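Inspection checklist with comments – small work area, laptop and stand
Site: Atier, room with the vine wallpaper
Date: 21/01/2021
Form kept by: Stellum facilities, site safety

Marks used: OK / Attention / Not checked

1. Floor
Dark brown with marble pattern. The light veins make it difficult to see small screws or cable ties, so please look from a low angle also.
Mark: OK
Comment: The laptop stand lies folded on the floor, in front of the shelf. It must not stay there when people walk in. Folded flat it is low and dark, almost the same color as the floor.

2. Walls and wallpaper
Mark: Attention
Comment: Small torn place on the right wall, low down. A lighter surface shows through. It is not a danger today, but loose paper can get longer when someone pulls on it. Glue it or cut it clean. We have a remaining piece of the same paper in the Nuditlow store.

3. Ceiling, lamps and pipe
Mark: OK, with one question
Comment: Black round downlights, and a pale gray pipe that follows the corner with small brackets. I pushed on the brackets I could reach and they did not move. There are also thin cables or wires across the ceiling. Who installed them? I did not find them on the Du drawing.

4. Shelf unit
Mark: Attention
Comment: The unit is low and white with an orange-brown board. The board is tight. The load on it is a different matter, see point 5. We do not put more than 6 kg on this shelf, and the label with this number is still missing since May.

5. Laptop
Mark: Attention
Comment: A laptop must rest with the full bottom on the surface. If it is tilted, or a corner is over the edge, a small push is enough and it falls. A repair of the screen costs us more than 1,000, so this point is not a small one.
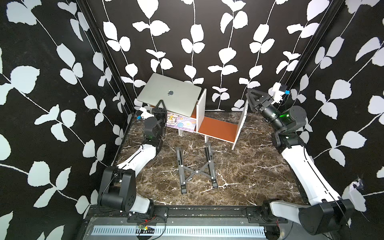
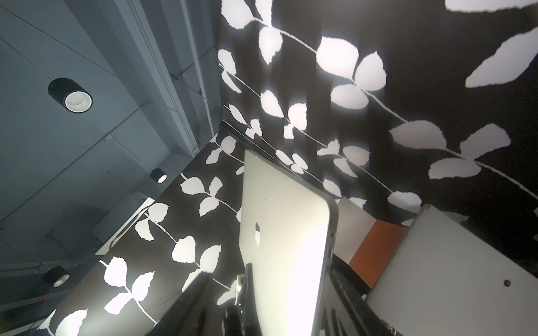
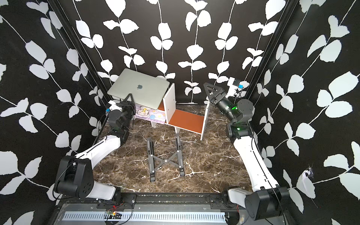 Points 2 to 5. First and third picture: laptop tilted on the shelf, stand folded on the floor. Second picture: laptop open, ceiling lamps and pipe.

6. Laptop stand
Mark: OK
Comment: Two rails with a cross in the middle. I opened and closed it 20 times and the joints did not become loose. Please keep the fingers away from the cross when you close it – it pinches. Before you put the laptop on it, open the stand fully and press on both rails.

7. Power and cables
Mark: Not checked
Comment: I had no tester with me. It will be done at the next visit.

To do before the next visit
– Lay the laptop flat, or put it on the open stand
– Take the folded stand off the floor when it is not in use
– Repair the wallpaper, right wall
– Put the weight label on the shelf
– Answer about the ceiling cables

Please write your remarks under the point they belong to and do not delete the old ones.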